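Holloway choirs to record together in June

Last updated: 17 March 2025

Five community choirs from around Holloway will sing on the one recording this June, and there's still room if you want in. No audition. You don't need to read music either.

The song is called Kevar, written by choir leader Esperanza Wojcik over the summer holidays, mostly on the bus she says. It's in four parts with a short solo near the end, and the solo hasn't been given to anyone yet.
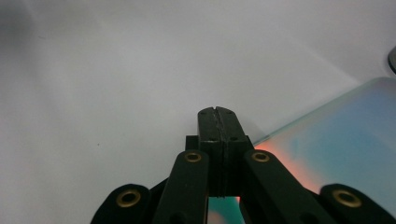
COMMUNITY & ARTS

So far 78 singers have put their names down. Most are altos, as usual. Wojcik is chasing tenors and will take basses from anywhere, including the next town over.

"If you can hum along to the radio you can do the bottom line," she said after Tuesdy-style warmups with the Zimham Singers, who are the biggest group in the project. "It's five notes. One of them's a bit low."

Learning tracks go out by email, one for each part plus a full mix. Singers can practise at home and then come to a joint rehearsal at the Zimham hall. Parking is tight there, try the side street behind the bowls club. Bring a water bottle and a pencil. Tea and bikkies after, gold coin.
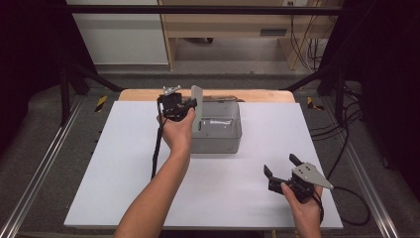 Recording itself will be done over one weekend at Gakura, the old picture theatre, which has 195 seats and a decent piano that was tuned last year. Altos and sopranos in the morning, men's parts after lunch, everybody together for the last chorus. Anyone who can't make the weekend can send in a phone recording, headphones on please so the backing doesn't bleed through.

Kids welcome from 16 up, or younger with a parent singing too. A seperate children's verse was talked about but has been dropped for this one, might come back for the Christmas concert.

Cost is nothing for members of the choirs, small fee for everyone else to cover the hall. Sheet music is at the Holloway library front desk, ask for the Kevar folder. Names to Wojcik at rehearsal or leave them with the library.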